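Rullard Community Dental Outreach
Progress report to the Shimada Fund, period ending December

Visits went ahead at all the sites in the plan. We saw 1,262 people against a target of 1,000. Of these, 519 were children under twelve, and 59 were referred to the Predent clinic for treatment we can't do on site. Most referrals were for extractions. Six families have not yet confirmed their appointments, and Tihomir Gashi is calling them again this month.

The second van was off the road for two weeks with a gearbox fault. The visits it missed were moved to later dates and none were dropped. 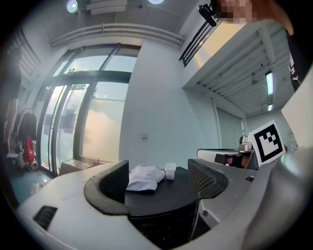 Supplies are on budget apart from gloves, which went up in price in October. We plan to cover the difference from the printing line, where we underspent. Small items have been harder to keep track of. A white cloth and a little square container like the one beside it are easily mislaid when a site is being packed up, so each van now carries a checklist for the end of the day.

Next period: school visits start again in January. We still need a second hygienist for the Timo route and have readvertised the post at the same pay.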